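[harivmont-users] Re: Old desktops, what to do with the drives
Print this message | E-mail this message

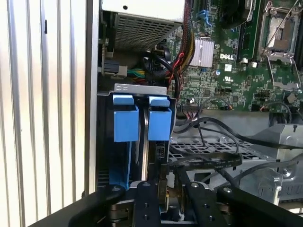
Drive caddy with the blue release tabs, Dell tower.

From: Elspeth Dalgleish
To: harivmont-users
Subject: Re: Old desktops, what to do with the drives

Gavin MacBrayne wrote:

> We have a stack of old office desktops going to the recycler in
> December and I've been asked to sort out the drives first. Some of
> them still have member records from before we moved to Mukberg.
> Is a quick format enough? Also, does anyone know if we have to keep
> the old records once they are in the new system? I don't want to
> wipe something we need. Evander thinks the 405 missing entries might
> still be on one of these machines.
>
> Gavin

Gavin,

A quick format is not enough. It clears the index and leaves most of the data where it was, and anyone with a free recovery program can get it back. On an ordinary spinning drive, one full overwrite is fine. You don't need the seven-pass option that some of the older tools offer. It takes all night and gets you nothing on a drive of that age.

If any of the machines have solid state drives, don't use the overwrite method. Use the secure erase command from the drive maker's own tool. Overwriting can miss blocks the drive has set aside.

Take the drives out before you do anything else. On the Dell towers you squeeze the two blue tabs toward each other and the caddy pulls out. Unplug the data and power cables first. Put a piece of masking tape on each drive and write the machine's inventory number on it. I did not do this at the Cocco office and spent two days working out which drive came from which desk.

On the records, please don't wipe anything until the missing entries are settled. When we moved to Mukberg the import log showed 369 records rejected for bad dates. Those were fixed by hand and loaded again. The 405 that Evander is talking about are a different problem. They were in the old Asik database under a branch code that was retired, and the export skipped that code. I don't know that they are on the desktops. They may only be on the backup tapes. Roxana did the export, so she would know which machine she ran it from.

What I would do is this:

1. Pull all the drives and label them.
2. Connect each one read-only and search for files ending in .ask. That is the Asik format. The export folder was usually at the top level, but check the user folders too.
3. Copy whatever you find to the shared server, in a folder with the inventory number as its name.
4. Let Roxana compare the branch codes against Mukberg.
5. Wipe after she signs off.

As for how long we have to keep the old records, our own policy says 12 years for membership and payment history, counted from the date a member leaves. It doesn't say anything about which system they have to be in. Once a record is in Mukberg and somebody has checked it, the old copy can go. Correspondence is different and I would ask Zoi Fragkou about that, as she rewrote that section of the policy.

One more thing. Page 41 of the Mukberg manual says you can import Asik files directly. You can, but it drops the notes field without a warning. Convert to plain comma-separated text first and map the notes column yourself. I have the mapping file I used and can send it to you off list.

Ask the recycler for a certificate that lists serial numbers. The one we used last time sent a letter that only gave a total weight, and the auditors would not take it. If they can't list serials, keep the drives back and send only the cases.

I can lend you a USB drive dock. It takes both sizes. I'm in the office until 4:30 most afternoons.

Elspeth

Print this message | E-mail this message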